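**Sim log, door-passing: what broke and what we did about it**

Quick one this time, still writing up the long version. For those who missed the standup, the door-passing runs on Rotport went bad after the May map update and stayed bad longer than they should have.

Short story: the base was turning before the arms were tucked. Clean on the straight approach, clean on the handle, then the base starts its turn into the hallway with one arm still out and the forearm ends up in the door. In sim that means a contact spike and a dead episode. On hardware it means a bent wrist and maybe somebody's fingers, so we treated it as a safety fault from day one. Well, day two. Day one we thought it was the friction settings.

Numbers, because people keep asking. 133 runs on the apartment map. 73 got through with no contact at all. 17 tripped the force limit and stopped the way they are suposed to. The rest touched something, stayed under the limit and carried on as if all was well. Those are the ones that worry us. A robot that leans on a door lightly for the whole length of its forearm can stay under the limit the whole way, and the log says success.

Cause: two clocks. Dovano (the arm planner) reports "tucked" when it sends the last waypoint. Not when the arm gets there. The base controller trusts that flag and goes. Before May the base had a slow ramp-up that hid the gap. The new map came with a new speed profile, ramp got shorter, gap showed up. So the bug is old. We just made it visible.

Afroza Howlader found it. She plotted arm position against the flag and the two lines were plainly apart, every run, including the good ones. The good ones were good on luck and a wide doorway.

Fixed so far:

- Tucked flag now reads joint position, with a timeout. If the arm isn't home by the timeout the base doesn't move, full stop.
- Contact time counts as well as contact force. Long light contact = fail.
- Success label reworked. Getting to the other side is no longer enough.
- Old runs relabeled. Please do not train on anything from before August 12, 2025, even if the folder says clean.

Not fixed: the lean. When the torso pose estimate drifts, the planner thinks the door is more upright or less upright than it is, and picks a side to squeeze toward. Jusdale map is the worst for it, doors close together and a narrow hall behind. Oei map has wider openings and barely shows the problem, which is why it took us a while to beleive the reports. We have a patch that re-zeros the estimate before any doorway. Untested past a handful of runs. Don't merge it. 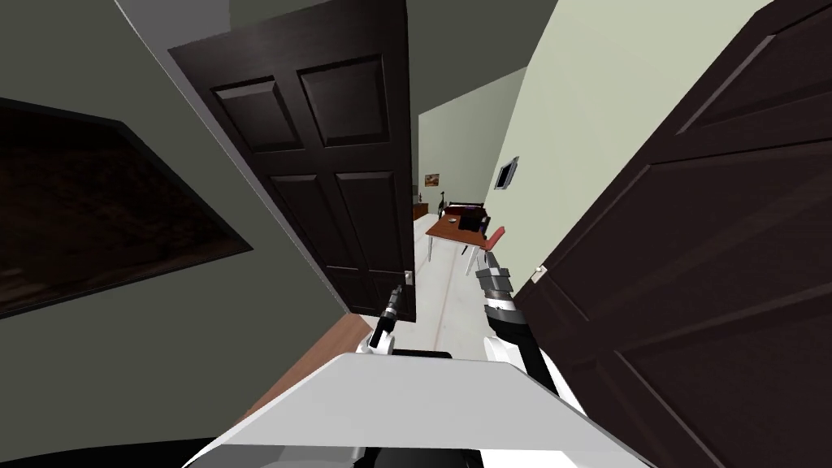
**Can I keep running the old door policy on hardware while this gets sorted?**

Please don't. Pull the new flag check first, then run at the reduced base speed with a person on the stop button and everyone else clear of the doorway. If you can't pull the check for some reason, stick to open-floor tasks until you can.

Other bits. The force limit itself is staying where it is. There was a push to drop it and we tried, the robot just stopped at every handle, since pulling a handle takes force too. Separate limits for "pulling on purpose" and "touching by accident" is the real answer and that's on the list for next month.

Replay tool now shows the flag and the joint position on the same axis. Use it. Took me roughly 100 replays to get an eye for the gap, should take you one.

If you've got a run that passed and looked wrong, send the run number, don't wait till you have a theory. Two of the light-contact cases came in that way.

Long writeup when the lean patch is tested.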